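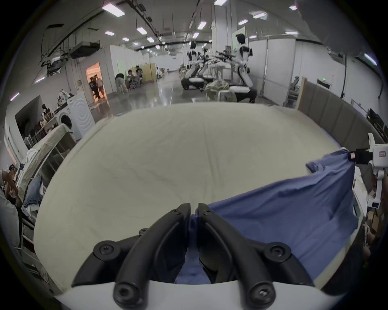
Rønning series – where to start, and does the ferry alibi work?

Crime & Thriller > Series Discussion
Started 9 April 2022

We use cookies to keep you logged in and to remember your reading list. By continuing you accept this. Manage settings

harborlight
My sister gave me The Salt Ledger by Zeeshan Cheema and I finished it over two nights. I didn't know it was part of a series until I got to the list in the back. By my count it's the fourth one. I want to go back and read the rest, but I have a couple of questions first.

Do I start with book one or can I skip it? The reviews I've seen say the first one is slow.

Also, and I'll put this in spoiler space for anyone who hasn't read it, I don't think the ferry alibi holds up.

SPOILERS FOR THE SALT LEDGER FROM HERE DOWN

The brother-in-law says he was on the late boat to Mamance. The ticket is punched. Rønning proves he got off before it left by talking to the deckhand. Fine. But then how did he get to the island before the body was moved? There's only one more boat and we're told it was cancelled for wind. Did I miss a page?

tbolander
Start with book one. It's called Low Water and yes, it's slow, but it's the one where her partner leaves and everybody refers to that later. If you skip it you'll spend the next three books wondering who Aksel is.

On the ferry, he had the pilot's boat. It's in the chapter with the fuel receipts.

harborlight
I saw the fuel receipts. I took that to mean the pilot was running cigarettes. Isn't that what Rønning says to her boss?

tbolander
She says it to her boss because she doesn't trust him yet. The receipts are for the night of the murder and the pilot was in the hospital that week. Somebody else had the boat out.

Marguerite_K
I've read all of them, some twice, and I disagree with tbolander on both points.

Low Water is not a good place to start. I have given it to three people and two of them quit before the halfway mark. The first hundred pages are her divorce and a planning dispute over a quay. Start with The Glass Warden, which is book two. You get the Aksel business in one paragraph and it's enough.

On the boat – the pilot was in the hospital, but the receipt has his signature on it. Rønning looks right at it. So either the brother-in-law forged a signature to buy diesel in a town where everybody knows the pilot, or Cheema lost track. I think Cheema lost track.

tbolander
Or the girl at the pump signed it for him. She signs for everyone. There's a line about it early on when Rønning fills her own car.

Marguerite_K
I don't remember that line.

tbolander
I don't have it in front of me. It's before she drives up to the school.

pages_and_rain
I can settle that one. I have the paperback here. Rønning fills up, goes inside, and the girl has "already written it in the book." That's all it says. It doesn't say she signs for people. You could read it either way.

My edition is 390 pages including the sample chapter at the back, so if anyone wants to quote page numbers please say which edition. The first printing from Dotaten has different chapter breaks and last time we did this we went in circles for a week.

harborlight
Mine is the Dotaten one, the gray cover. Chapter 22 is the receipts.

pages_and_rain
In mine it's chapter 19. So there you go.

coldcase_dan
I don't read these for the alibis. I read them for the town. If you check every boat against every clock you can wreck any mystery you pick up. The ending of The Salt Ledger works because of what the mother knew, and she knew from the first dinner. Go back and read that dinner. She never once asks where he's been.

Marguerite_K
I agree about the dinner. It's the best thing in the book. But a detective novel that puts a timetable on the inside cover is asking to be checked.

coldcase_dan
My copy doesn't have a timetable.

pages_and_rain
Neither does mine. It was only in the first printing, I think. harborlight, does yours have it?

harborlight
Yes, inside the front cover. Late boat at 10 and then nothing until morning, apart from the freight run that gets cancelled. That's why I was asking. I had a pencil out.

tbolander
Then maybe they took it out of the later printing because people wrote in.

Marguerite_K
That would be my guess.

nettle_soup
Hi all, first post after a long time reading. I listened to the series on Drorkix and the reader says "the pilot's boy" in the receipts scene. As in, the pilot's boy came in and signed. I was surprised to see everybody arguing about the pilot himself. Is it different in print?

pages_and_rain
It's "the pilot's, by the look of it" in my paperback. Talking about the signature.

nettle_soup
Oh. I just played it again and it could be that. She reads fast. I heard "boy" and I spent the rest of the book waiting for the pilot's son to turn up.

coldcase_dan
Now I want to read that version.

Wexcombe
I'll go against the room and say The Salt Ledger is the weakest of the lot, alibi or no alibi. The flashbacks to 2000 take up too much space and they give away who did it. As soon as you have two teenagers and a locked boathouse twenty-two years back, and only one of them is still living in town, you know. I had it before the second body.

harborlight
I didn't have it. I thought it was the schoolteacher until close to the end.

Wexcombe
The schoolteacher has no reason to be in the book except for you to think that.

Marguerite_K
She comes back in the next one, so she does have a reason. But I take the point. I also think the flashbacks are heavy. What saves it for me is that Rønning is wrong for most of the book and nobody covers for her. She arrests the wrong man and he loses his job over it and he does not forgive her. Most series let that sort of thing go by the following chapter.

Wexcombe
He's back in the next one too, and he's perfectly friendly.

Marguerite_K
He is not friendly. He sells her a used outboard motor that doesn't work.

tbolander
That is the most Mamance thing that happens in the entire series.

harborlight
Please no more on book five, I haven't read it.

Marguerite_K
Sorry. The motor isn't important to anything.

pages_and_rain
For harborlight's first question, here is the order, since it's hard to find all in one spot:

Low Water
The Glass Warden
A Debt of Gulls
The Salt Ledger
Evening Slack

There's also a short story called "Bait" that goes between two and three. It was a giveaway and I've never seen it in print. You don't need it. It's Rønning and a stolen bicycle.

The locker number, 2974, first shows up in The Glass Warden. If you read that one now you'll see it sitting there in plain view and it'll annoy you.

harborlight
Wait, the locker is in book two?

pages_and_rain
One line. Somebody reads it off a key tag and it never comes up again until The Salt Ledger.

Wexcombe
All right, that part I'll give him credit for. I missed it.

coldcase_dan
I missed it too and I've read that book three times.

tbolander
I'd still say Low Water first. If you like the later ones you'll be glad you know the quay. And the divorce is relevant, he's the one who writes to her in March in A Debt of Gulls.

Marguerite_K
And I'd still say The Glass Warden. Read Low Water when you've run out of the others.

harborlight
The library has Low Water and doesn't have The Glass Warden, so I guess that decides it. There's one hold ahead of me. I'll come back when I've read it.

Still not sold on the boat. Even with the girl at the pump signing, he has to cross in the same wind that cancelled the freight run, in something a third the size, at night, and be back for breakfast with dry shoes. Rønning makes a point of the shoes.

tbolander
He changed his shoes.

Marguerite_K
He says at the inquest that he only owns the one pair.

tbolander
He's the murderer. He might be lying about his shoes.

nettle_soup
Does anyone know if there's a sixth one coming? Drorkix has a blank listing with the series name on it and no title.

pages_and_rain
I saw that. It's been blank since last summer, so I wouldn't go by it.

coldcase_dan
Evening Slack ended with her handing in her keys. I took that as the end and I was fine with it.

Wexcombe
She kept the one to the boathouse, though – check the last page again.

27 replies hidden. Log in to read the full thread.

Share this thread (14) | Follow | Report

Recent in Series Discussion
Small-town detectives who aren't drunk or divorced
Series you gave up on and then went back to
Maps and timetables in the front of mysteries – do you use them?
Audiobook readers who got a name wrong all the way through
Looking for: island mysteries, no serial killers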